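Progress Report to the Tanoli Fund
Honumska Terrace Retrofit, second reporting period
Prepared by Anum Baloch, project lead

Dear Zeeshan,

Thank you again for your patience with the timing of this one. I know you had hoped to see it before the board packet went out in June, and I had hoped so too, but I wanted the attic numbers in hand before I wrote anything down, and the attics took their own sweet time. What follows is where we are, what we have spent our energy on, and a few things I would like your view on before we start the next stretch of houses.

Where we are

As you'll remember, the grant covers attic and wall insulation for 40 row houses on the two streets closest to the old mill. When I last wrote we had finished the surveys and had only just started opening up the first attics. The attic work is now complete in every house that needed it, and the wall work is under way on the north side of the street. We are a bit behind on the walls and a bit ahead on the attics, and taken together I feel fairly comfortable about it.

The attics were mostly what the surveys told us to expect: a thin layer of old batts, pushed aside wherever a cable or a water tank had gone in over the years, and gaps along the eaves big enough to put your arm through. We took the time to seal around the light fittings, pipe runs, and hatches before any new insulation went down. It is slow, dusty work and it doesn't look like much when you're finished, but the leakage readings taken before and after were very encouraging, and several residents mentioned the difference on the upstairs landing before we had even asked them.

The one real surprise was bathroom fans. In a good many houses the fan duct simply stopped in the attic and blew damp air straight under the roof deck. We couldn't in good conscience bury that under a foot of cellulose, so we ran new ducts out through the roof or the gable wall. It wasn't in the original budget. The extra came to $2,244 in materials, and I have taken it from the contingency line, as you and I discussed on the phone.

The walls

This is the part I expect you'll want to read most closely. The houses are solid brick at the front and a mix of brick and later block at the back, where the kitchens were added on. We had planned to insulate the back walls from the outside and leave the fronts alone for now, and that is still the plan. What has changed is how we handle the junction between the two, where the old wall meets the kitchen addition.
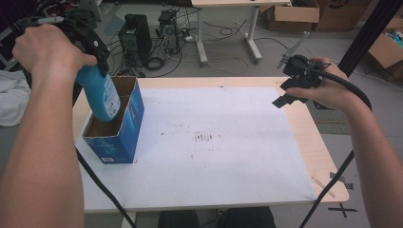
Once the crew from Zunament had the first few of those corners open, we found the brick was holding more moisture than the meter readings at survey had suggested. A lot of it came down to blocked gutters and a hard cement pointing that somebody had put on years ago, which keeps the water in. I asked them to stop there, clear the gutters, rake out the worst of the pointing, and let the walls dry for a while before anything was fixed over them. It cost us time, and I know that a pause never looks good in a report, but I would much rather explain a delay to you now than a row of moldy kitchens in a couple of years.

We have also settled on mineral wool board with a lime-based render for these back walls. The foam board was cheaper and would have been thinner around the window openings, and I did go back and forth on it. In the end the old brick needs to be able to dry outward, and the residents were a good deal happier with it as well. The deeper window reveals do mean new sills, and those are now on order.

Residents

I'm pleased to say the mood on the street is good. We moved the weekly drop-in to early evening, 6 p.m., so that people coming off shift could make it, and it has been much livelier ever since. Most of the questions are practical ones. Can I still hang my satellite dish on the back wall? (Yes, with the long fixings.) Will the new hatch be too heavy for me to lift? (We swapped 2 of them for lighter ones.) Between drop-ins, door knocks, and phone calls we have logged 219 conversations so far, and I've read the notes on all of them.

There were complaints too, mainly over scaffolding blocking the back lane on trash collection mornings. We now leave one end of the lane clear until the truck has been through, and that has settled things down.

What comes next

The next stretch is the south side back walls, followed by ventilation checks in every house, including the ones that were finished first. I'd like to leave a small humidity monitor in each kitchen over the winter, if the households agree, so that we have real readings for the final report. The monitors can be paid for out of what we saved on attic labor, but it is a change of use and I need your written okay.

I would also like your thoughts on the Grodness Street end of the terrace. Three owners there have asked whether they could join in. They fall just outside the grant boundary, and I've been careful not to promise them anything, but the scaffolding will be standing right next door and it seems a shame not to at least ask.

The spending table and the before-and-after leakage readings are coming to you separately. Please do come out and see it for yourself if your schedule allows. Mornings are best while the crew is on the walls, and I'd be glad to walk you down the lane and introduce you to a few of the households.

With warm thanks,
Anum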